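Graduation site walk-through: Jurkdale High, checklist with comments

By Uzma Sethi
31/10/2025
4 min read

Second walk of the Mireck Center ahead of the May ceremony. First one was cut short, loading dock was locked. 869 graduates this year, 2,000 guest seats. Marks are mine. OK = fine as found. FIX = needs work before the contract is signed. ASK = waiting on somebody.

1. Main doors, north side. OK. All open outward, push bars work. Mat at the left pair curls up at the corner, tape it.

2. Doors, south side. FIX. One pair chained. Building manager says the chain comes off for events. Want that in writing.

3. Exit signs. FIX. Two dark over the east stairs. Bulbs or battery, he wasn't sure. Rest lit.

4. Floor seating plan. ASK. Plan on file has no gap between the graduate block and the family block. Need a cross aisle there. Last year people climbed over chairs to get pictures and a grandmother went down on one knee. She was fine but still.

5. Wheelchair spaces. FIX. 36 on the plan, all in the back corner by the restrooms. Spread them out, and put a companion chair beside each one. Families asked for this last May and the answer was too late, too late. Not too late now.

6. Stage ramp. FIX. Slope seems ok, handrail on one side only. Needs both. Plywood seam at the top has a lip, caught my shoe on it twice.

7. Stage stairs. OK. Treads taped, edges bright. Check again once the carpet goes down.

8. Gowns, cords and stoles. ASK. Yes it's on a safety list. Gowns from Soomro come long and students trip on the ramp. Hem check at rehearsal, safety pins at the check-in table. Anything worn around the neck should lie flat and not hang past the knee. That is the only thing I'm looking at – what is on the stole is up to the principal and not me.
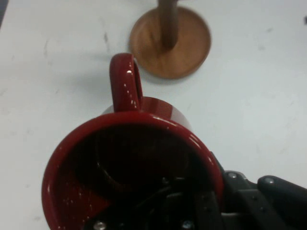 9. Check-in tables. FIX. Plan has them right inside the north doors, which is the main way out. Move to the side wall. Same for the flower seller, who set up where she liked last year.

10. Cables. FIX. Sound board to stage runs across the center aisle with no cover. Ramp covers, the low kind, wheelchairs have to get over them. Sound company says they own some. Bring them to rehersal please, don't just own them.

11. Quiet room. OK. Room behind the west bleachers, door closes softly, lights dim. 200 feet from the floor, so put signs up. A staff person in there the whole time.

12. First aid. ASK. One station on the plan, I'd want two. Nurse from Nurusthorpe campus can cover if asked by spring. AED by the ticket window, pads in date.

13. Water. FIX. Fountain on the upper level dead. Graduates line up in the back hall for close to an hour in gowns and it gets hot. Coolers and paper cups in the hall, trash can next to them.

14. Parking and drop off. ASK. Bus lane and the accessible drop off are the same lane on the map. Cant be both. Shamim Afridi has the map and will redraw.

15. Balloons and air horns. Not allowed, says so on the ticket, put it on the doors too. The horns are the real problem, can't hear an announcement over them.

16. Evacuation announcement. ASK. Needs a script, English and Spanish, printed and taped to the podium. Captions on the big screen have to carry it as well.

Still open after today: 4, 8, 12, 14, 16. FIX items go to the building manager with photos of the door chain and the ramp lip. Third walk after the winter break, bring the long tape measure, mine stops short of the aisle width.

Comments (4)

rampdad
Thank you for number 5. We sat by the restrooms for my daughter's graduation and saw the backs of heads.

T. in the band room
Band isn't on here anywhere? We were squeezed against the south doors last year, the chained ones. Stands and cases all over the floor.

Uzma Sethi
Good catch, adding the band as 17. How many chairs do you need and do the cases have to be in the room?

T. in the band room
Cases can go in the back hall if someone watches them. Will email the chair count.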